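Apr 16, 2024

Cold coffee, wet shoes, and the quote from Caltavus open in one window while I write this in the other. I said in February I would keep this diary honest about money, so here goes.

They have come down a little. The first number was silly and everybody in the room knew it was silly, including the young man who read it out. The new one is less silly. It still has a line called "integration support" with no hours next to it, and when I asked Petro Derkach what he thought that line bought us, he said "phone calls." He is in favor of the whole thing, mind you. He just doesn't pretend about it.

What we are supposed to be deciding is whether to put two arms on the teardown bench for good or send the whole idea back to wherever ideas go. The work is old desktop towers. They come in on pallets, we open them up, pull what is worth pulling, and the rest goes to the shredder. 164 machines are sitting in the back right now. A decent person with a decent screwdriver gets through a tower without thinking much about it, and that is my trouble. The arms think about it a great deal.

I spent the whole morning at the bench because I didn't want to make up my mind from a spreadsheet. Szymon Rutkowska had typed up one of his cheerful memos ahead of time, with the word "payback" in it four times. I read it standing up. Then I put it in my pocket and looked at the actual work, which today was a tower on its side with the panel off and the gray printed tray beside it. I asked Szymon what the tray cost. He said the plastic is nearly nothing. I said I hadn't asked about the plastic, I had asked about the tray, meaning the evenings he spent drawing it and the versions that ended up in the bin. He wrote that down, to his credit. It will need a new one for every case that's laid out differently, too, and we don't get to choose what comes in on the pallets.
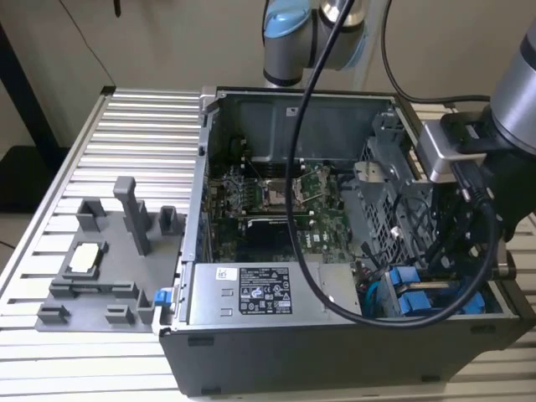
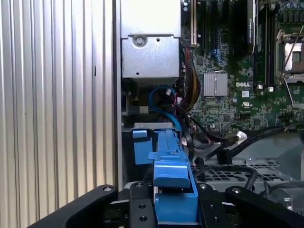 Blue latch held in the gripper, in the close one. 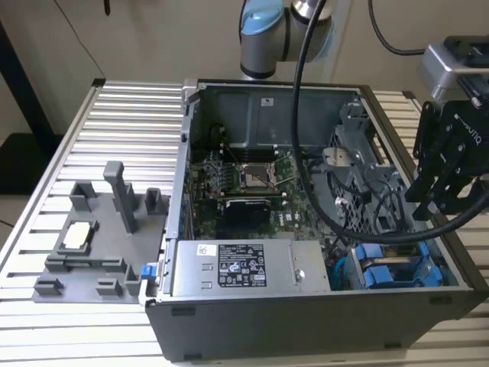

Is it cheaper to lease the arms for a year than to buy them outright?

For one year, leasing costs us less cash, and if we keep the arms past the second year buying wins, provided the bench is busy most days and we don't pay for the support line twice.

I worked that out on the back of the memo and then again properly at my desk. The word carrying all the weight is "provided." Busy most days means towers coming through the door at a steady rate, and they don't. We had a good stretch in winter and then hardly a pallet. The lease people want their money in the thin months just the same.

Grippers next. I keep coming back to grippers. The arm is what gets shown to visitors, but the fingers do the touching, and fingers wear out or get swapped because some other job wants a different shape. There is $800 in the budget for "finger sets and pads" and I can't find anyone who will tell me how long a set lasts. Plirkia's catalog gives a figure in cycles. What is a cycle? Open and close on nothing? Pulling at a stiff latch? Petro thinks we should double the amount and not argue. I think we should double it and also argue.

Then the cables. They hang off the arms in big loops and I don't like it. I asked for a price on proper cable dressing and got a look, the kind you get when you ask a restaurant if the bread is extra. It's going on the list. If a cable snags in a case and tears loose in the middle of a job, I want to have spent the money beforehand.

Lunch was late. Soup again. Szymon talked about Hideo, which is the scheduling software he wants on top of all this, and I let him talk because the soup was hot. Hideo is a yearly fee per seat. I asked how many seats two arms need. He didn't know. Neither does the website – I checked this afternoon, and there's a button that says "talk to us," which I have learned to read as a price.

A call after lunch with Durán, the other bidder. I liked the woman on the phone better than her offer. 42 pages, and the delivery time is on page 38 in a footnote. She was straight with me when I brought it up, and said the footnote was the real date and the one on the cover was "a target." So I have crossed out the cover. Training is two days on site, and travel is ours. Spare parts ship from overseas. Caltavus keeps parts closer and charges for the privilege, and I can't say yet which of those I'd rather be annoyed by.

What I'd want before signing anything:

A trial month at the vendor's risk, with our towers and not theirs.
The life of a finger set, in weeks, from somebody who has used one up.
The support line written out in hours.
Power and floor work priced by our own electrician.
A number for Szymon's evenings.

I read that out to Petro before he left and he said nobody would give me the second one. Maybe. I've been told that about other things and then somebody did, usually by accident, in the parking lot.

My own feeling tonight, for what it's worth in a year's time when I read this back: the bench could do it. I'm less sure that we could afford for it to. There's a tidy argument that the arms free up two people for the testing side, where we are always behind, and I half believe it. The other half remembers the label printer, which was also going to free somebody up, and which now has its own person.

The vendors both want an answer within 48 days of the quote date. I will ask for longer and see which of them minds. Must also call the electrician, and get the wet shoes off the radiator before they curl.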